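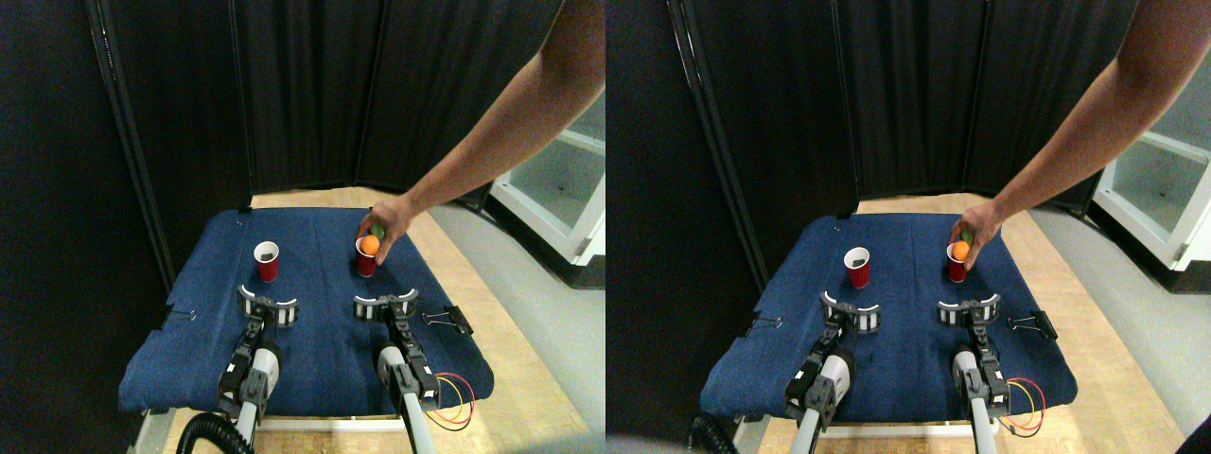 One of the parents wrote to us in the autumn that her son had started asking when the next Saturday lunch was before he had finished the one in front of him, and that she had not seen him eat a pear since he was three. We have passed that on to the whole kitchen, and it seemed the right way to begin our half-year report to the Prernetier Fund, whose grant has kept the Codum Community Kitchen open through what has been a busy and at times rather muddled six months.

Progress report, 7 November 2024

You will remember that the grant was for two things: a hot midday meal for families during the school holidays and at weekends, and a short cookery course for adults who wanted to feed a household on not very much. The meals have gone better than we dared put in the application. Our target for the half-year was 2,800 and we have served 3,424, most of the extra falling in August, when the church hall across the road was shut for its roof and their regulars came over to us. We were glad to have them, though it did mean we ran through the summer's rice and tinned tomatoes by the middle of the month and had to go back to the wholesaler, Velto, a good deal earlier than planned. They were kind about delivery and let us pay in two parts. 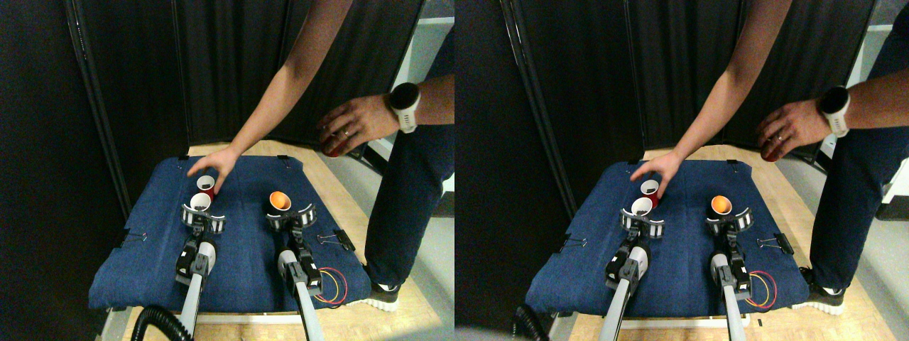 The cookery course has been slower. The first round was to have started in June and was put back to September, partly on account of the gas inspection (more of that below) and partly through our own fault, as we had advertised it for the evenings and most of the people who wanted to come have small children to put to bed. It now runs in the late morning and the places have filled. The sessions on pulses and on using up bread were the best liked. The one on fish was not, and we shall probably swap it for soups – several people told us they would never buy fish at the prices round here, however nicely we cooked it.

On the building, the old range failed its inspection in May, as we told you at the time. The replacement came from Jafarzadeh Catering and was fitted in July. It has six burners where the old one had four, and the oven door shuts properly, which has made everybody a little giddy. The extractor fan is still noisy. We have had one quote for moving it and are waiting for a second before we come to you about it.

Money. We are slightly over on food, for the reasons given, and under on tutor fees because of the late start to the course. Taken together the two very nearly cancel out, and we would like your permission to move the unspent fees across to food for the rest of the year. The full accounts are attached in the usual form. The van insurance appears in a different column from last time, at the bookkeeper's request, but the sum is the same.

Looking ahead, December is the month we are thinking hardest about. We have taken bookings for the Christmas dinner already and expect about 90 people, which is as many as the room will hold with the long tables out. The potatoes and sprouts are promised by the allotments. We still need a second large oven for the day and are asking at the school.

If anyone from the Fund would like to come and eat with us, you would be very welcome, at the dinner or on any ordinary Saturday. We serve from noon, and it is best to come to the side door, as the front one sticks in wet weather.

With our warmest thanks,
The Codum Community Kitchen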